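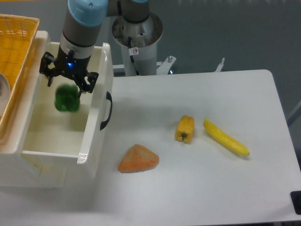 Green capsicums get a longer season at Astlow

The growers' market in Astlow will keep its vegetable stalls open until the end of September this year, 3 weeks longer than before. The reason is a good crop of green capsicums in the Nakpan valley, where 13 farms now sell directly to the public.

"We have more than 500 kilos still on the plants," said Charoen Thaweesak, a grower from Zorkwood. "The colour is good and the skin is firm - we only need the people to come."

Capsicums will be sold by the kilo, and small ones will go at a lower price.

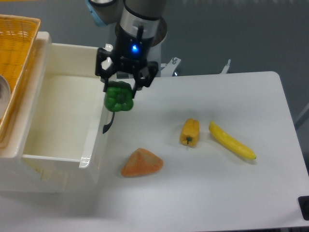

Opening hours

The market opens at 7 am and closes at noon. Parking is behind the Andorby Road hall. Please bring your own bags.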